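4 设备采购与预算规划

4.1 为什么单写这一节

前面三节讲任务和算法,钱的事一笔带过。但从立项到现在,拖进度的多半是采购,模型反而没怎么拖后腿。审稿过程中也有同行问起台面操作这类工作到底要配多少东西、怎么排先后,正文里塞不下,故单列一节。数字能给的给,不能给的(涉及报价保密)只写比例或次序。

本节涉及的平台一律指第3节所述的单臂台面工作站,任务为颗粒物的舀取与转移:勺、杯、碗、浅盘,四类器具,一张桌子。规模不大。可规划时照样走了弯路。

4.2 需求是怎么列出来的

最初的清单由 Halyna Hutsuliak 起草,按“功能块”分:臂、末端、感知、计算、台面与耗材、备件。六块。Svyatoslav Hladun 负责把每一块拆到可以询价的条目。拆的时候发现问题:功能块之间的接口没有人写。臂和末端之间的转接板算谁的?线缆固定件算谁的?第一版清单里两边都没列,结果臂到了,夹爪也到了,装不上。等转接件又等了一轮。

后来改成按“一次完整动作”来列。从勺子被夹住开始,到颗粒落进杯里为止,这中间碰到的每一样东西都要有条目。勺柄靠什么夹?指面要不要加衬垫?勺头停在杯口上方时腕部姿态占多大空间,线缆会不会绕到指端?杯子固定还是不固定?颗粒洒了谁清、用什么清?这么列下来,清单比第一版长了不少,但漏项明显少了。

图4是工作站台面的近景,布置紧凑,器具之间几乎没有多余间隔。规划时低估的正是这一点:臂的标称工作半径够用,不等于近处够用。腕部、转接件和线缆加在一起占掉的空间,在供应商的外形图上看不出来,要么借样机试,要么自己搭个纸板模型量。我们后来用的纸板。

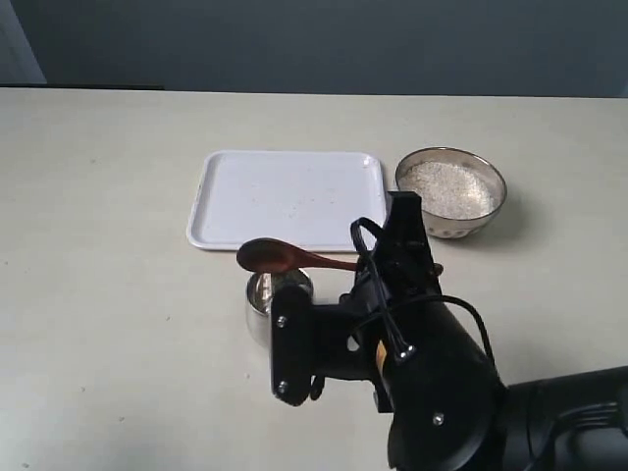 图4 台面工作站近景:夹爪持勺于金属小杯上方,后侧为白色浅盘与盛有白色颗粒的玻璃碗。

从图4也能看出线缆的走法。线从夹爪上方绕过,弯回到臂的圆柱段一侧。这种走法在预算里对应两个条目:一是线缆本身的备件,二是固定件。第一版预算里两项都是零。按现在的经验,凡是跟着末端一起动的线,一律按消耗品计,不按固定资产计。财务那边起初不同意,认为线缆应随整机入账,来回解释了几次,最后在年度预算里单开了一行。

4.3 询价与供应商

共向4家供应商发出询价:Fekbridge、Certon、Figueroa、Brodosbridge。询价书内容一致,附同一份动作说明和台面尺寸图。回复的详略差别很大,无法直接比总价,只能拆开比。

Fekbridge 报整套,臂加控制器加安装,不拆分。好处是责任清楚,坏处是末端只能选它自己目录里的几款,指型偏宽,夹细柄勺子不合适。问能不能只买臂,答复可以,但保修条款要重谈。

Certon 只做末端和转接件。交期短,图纸给得全,安装孔位、螺钉规格都标了。价格不算低。但转接板可以按我们的臂来改,改版费一次性收取。这一点最后起了决定作用。

Figueroa 报的是翻新臂。单价最低,附检测报告。争论最多的就是这家:Hladun 认为舀取任务负载轻,翻新臂完全够;Hutsuliak 认为关节间隙没有保证,数据采集周期长,中途漂移不好查。两边都有道理。最终没有选它作主机,但把它列为备机来源,原因见4.5。

Brodosbridge 偏计算和感知,另外提供台面与支架。它的支架做得结实,可台面只有深色的。我们需要浅色台面,洒出来的东西好看清……这里“看清”是指人看和算法看两方面。台面最后自行另购,支架用的 Brodosbridge。

比价时定了三条:到货时间按最晚承诺日算;运费、关税、安装、培训全部并入;凡是报价里写“另议”的条目,按同类最高价先占位。第三条看着苛刻,实际帮了忙。有两项“另议”后来报过来的数,和占位数相差无几。如果当时按零算,预算当场就破了。

4.4 小件与耗材

容易被轻视的一块。臂和夹爪有合同、有型号、有联系人,勺子杯子没有。第一批器具是从就近商店零买的,票据零散,规格也不一致,到需要补货时同款已经买不到。换一把勺子,柄的粗细变了,夹持力参数就得重调;杯口直径变了,放置容差也得重算。钱没花多少,时间花得不少。

之后的做法:器具一次买够。每类按在用量加备用量下单,同批次,登记尺寸,留一件封存作基准。木勺要特别注意,个体差异比预想的大,入库时逐把量柄径,偏差超限的挑出来作练习用,不进正式采集。金属杯的问题是反光,采购前先借样在实际灯光下试拍,反光严重影响检测的就不买。我们没有先试,买完才试,结果只好去调灯。灯具支出原来没有预算,从机动费里出的。

玻璃碗有破损风险。预算里按易耗品列,不必等坏了再走报废手续。浅盘便宜,多买。颗粒物按用量估,留足,存放容器也要计入,第一次就忘了容器。

耗材全年额度定为300欧元,含器具补货、清洁用品、指面衬垫。看上去宽裕,实际到年底剩得不多,主要是衬垫换得比预计勤。建议同等规模的组把衬垫从耗材里单独拎出来,否则超支时很难说清楚是哪一项。

4.5 备件与备机

备件预算的原则:停一天损失多大,就备到什么程度。听起来简单,做起来要先知道停一天值多少钱。我们用的办法比较粗,把人员工时和场地费摊到天,再加上延误后需重新标定的工时,得到一个日停工成本,然后对每个部件估交期。交期乘日停工成本,若高于部件单价,就备;低于,就不备;接近的,看它坏的可能。

按此排下来,指端、线缆、转接板螺钉、急停按钮都要备。控制器不备,太贵,改签快速更换服务。腕部力传感器处在边界上,讨论后决定不备。这个决定现在看是否正确还不好说,采集尚未完成。

螺钉这条值得多说一句。价格可忽略,但规格如果不是当地常用的,缺一颗就能停一天。入库时按规格分盒,盒上贴标签,写清用在哪个位置。Certon 的图纸在这里省了事,其他几家的得自己拆下来量。

备机方面,预算上限为3,000欧元,只够租或者买翻新的。租的问题是租期与采集周期对不上,最短租期过后续租价格上浮。所以回到 Figueroa,买一台翻新臂,不进正式数据,仅用于脚本调试、新人练习、器具试夹。这样主机的占用时间降下来,翻新臂关节间隙的担心也绕开了。两位作者对这个折中都能接受。

4.6 时间安排

下单顺序与重要性无关,只和交期有关。先下交期最长的,再下决定接口的,最后下随手能买的。我们第一次是反着来的,先买了桌子和器具(因为好买),臂最后才走完审批,桌子空放了很久。

修订后的次序如下:
臂与控制器,合同签订即下单;
转接板,臂的法兰图确认后立即下单,不等臂到货;
夹爪与指端,和转接板同批;
支架、台面、灯具,臂到货前到位即可;
器具与耗材,安装调试期间购齐;
备件,验收通过后一次下单。

财年截止是另一个约束。12月之前不能入账的支出,要么作废要么重新申请。到货慢的设备必须倒着推:验收留2周,安装调试要时间,清关也要时间。供应商写的“预计发货日”不能当到货日用,这点吃过亏。建议在合同里写明到货日,并写延误条款,条款金额不必高,有就行,对方排产时会看。

审批环节我们做过一次简化。原来每条采购都要单独说明用途,工作量大,且看的人未必了解夹爪和转接板有什么区别。后来改为附一张动作与条目的对照表:左列是动作步骤,右列是该步骤所需的条目。审批人能看到去掉某一条以后,哪一步做不成。效果不错,退回次数减少了。

4.7 没预算到的几项

列在这里,供参考,不分大小。

培训。供应商培训按人头收费,第一年只报了一个名额,后来人员变动,等于重来一遍。现在的做法是至少报两个,并录下来(需事先征得对方同意)。

清洁。颗粒物会进到台面接缝和支架槽里。小吸尘器一台,不贵,但走设备采购流程的话手续和买臂一样多。最后归到耗材。

台面表面。浅色哑光面用久了会有小污点和擦痕,背景不再均匀,对分割有影响。影响多大没有系统测过。预算上应按可更换件处理,而不是一次性投入。下一期打算买带覆膜的,覆膜可撕换。

存储。数据量的增长比计划快,硬盘补购了一次。此项和机械部分无关,不展开,但请务必列进去。

软件授权。标定软件按年续费,第一年随机附送,第二年才收到账单。询价时应当直接问清第二年的价。

运输包装的处置。箱子大,保修期内又不能扔(返修要用原箱),得有地方放。我们所在的楼层没有仓储,临时租了一间。租金不高,手续繁。

4.8 对不同规模的建议

仅有一台臂、一张桌子的组,建议把钱优先放在转接件和末端上,感知部分先用手头已有的相机顶一阵。末端不合适,什么数据都采不了;相机差一点,数据还能用。这是就舀取类任务说的,装配类不一定成立。

打算扩到两台以上的组,第一台买的时候就要想好第二台。同型号,同批次末端,同一家转接板。混用机型省下来的那点钱,之后都会花在重复标定上。我们的翻新臂与主机型号不同,因此只作练习用,数据不互通,前面已说明。

预算按年批的组,机动费一定要争取。比例不好给统一的数,看任务成熟度。任务越新机动费应越高,这个道理和审批人讲得通,前提是拿得出上一年的超支明细。所以超支明细要记,当时就记,年底再补根本补不全。我们第一年的灯具支出就是事后从邮件里翻出来的,日期都对不上了。

4.9 局限

以上均来自单一工作站的经验,供应商样本少,价格有时效性。本节所用报价以2021年2月8日为截止,之后的变动未计入。日停工成本的估法偏粗,未考虑人员可临时转做别的工作的情况,可能高估了备件的必要性。器具的登记规则也是逐步形成的,早期批次的记录不全,无法回头核对柄径差异对成功率的影响,第5节的分析因此只使用登记规则确定之后的批次。

另外,翻新臂的使用时间还短,它在练习和调试中是否真的降低了主机占用,目前只有排班表可查,尚无严格对比。拟在下一期补上,届时把两台的占用时段分开统计,并按任务类型拆分。对照表模板、器具登记表和备件判断表见附录C,表中单价已隐去,栏目保留,可直接套用,若有错漏之处请与作者联系更正。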